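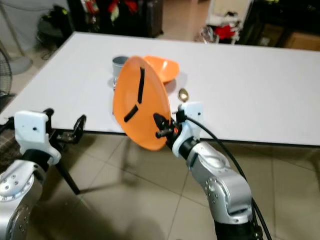
Where does the big orange plate live?

On the top shelf by the window, on its own, with nothing stacked on it.

I know that answer by heart because it was the first thing I was ever asked at Plornthorpe, and I got it wrong. I said it went with the other plates. Tegan Faulkner put down her tea towel and looked at me as though I'd suggested keeping it in the pond.

I'd only gone for the summer. My cousin Jarrah Stubbs had been cooking there since the spring, and he'd told them I was good in a kitchen, which was a lie, and strong, which was a bigger one. But the house was letting rooms to walkers all through July and they needed somebody to wash up, lay tables and carry things, and I needed to be somewhere that wasn't my mum's box room. So off I went with one bag and the wrong shoes.

The kitchen was long and low and everything in it had a place. I mean everything! The egg cups had a place. The lid of a casserole dish that had been smashed years before still had a place, and when I asked if I could chuck it Tegan said, "And where would we put the lid then?" and I'm still thinking about that.

The orange plate, though. It was plastic, it was enormous, and it came out once a week, for Sunday supper. Tegan would lift it down herself and set it in the middle of the table and there'd be nothing on it. The walkers passed the potatoes round it. One man from Pirihi (he told us he was from Pirihi at least nine times, so I've never forgotten) reached across to put his chicken bones on it and Tegan moved his hand away, quite gently, and gave him a saucer.

"What's it for?" I asked Jarrah that night. I was scrubbing the roasting tin and he was supposed to be drying.

"It's Pova's," he said.

"Who's Pova?"

"Before my time." And he went out to see to the bins, and Jarrah never goes out to see to the bins.

I asked the woman who did the beds, and she said Pova was Tegan's sister. I asked the lad who brought the milk and he said no, Pova was a lodger who'd owed over 900 pounds and left the plate behind instead. He seemed to think this was a fair swap. I liked the sister better, so I went with the sister, and I built a whole life for her while I did the glasses. She'd gone off to sea. She'd be back for her supper. I gave her red hair and a bad knee.

Then came the week of the storm, when the lane flooded and we had fourteen people stuck indoors with wet socks on every radiator. We ran out of serving dishes. We ran out of bowls. Jarrah had made a mountain of flatbreads, because flour was about all we had left, and there was nothing to carry them in on. I stood there with both arms out like a fool.

I looked up at the shelf. Jarrah looked at me looking.

"Don't," he said.

"It's a plate," I said.

"It's a Thursday," he said, as if that settled it.

And in came Tegan, drenched, from shutting up the hens. She took in the flatbreads, and me, and Jarrah, and then she dragged the step stool over with her foot and got the plate down. She rinsed it under the tap. She dried it for a very long time - the front, the back, all round the rim.

"She couldn't stand it on the shelf, you know," she said. "She bought it at Lalider market for picnics. She used to sit on it when the grass was damp."

Then she held it out flat, and Jarrah and I piled the bread on, and I carried it through. It was gone in about four minutes. A little girl with a plaster on her chin asked if she could have the plate for a shield, and I turned round to find Tegan in the doorway, and I really did stop breathing.

"After it's washed," she said.

It went up and down the hall until bedtime. It got dropped on the flags, it got rolled down the stairs, it was a steering wheel for a bit. I found it at eleven o'clock under the coats, took it back to the kitchen and washed it again, and then I stood in front of the shelf with it dripping down my sleeve.

Tegan was doing the porridge oats for the morning and didn't turn round.

"Where does it live?" I asked.

She thought about it. She went on stirring, although the oats were only soaking and didn't need it.

"Leave it on the rack for tonight," she said.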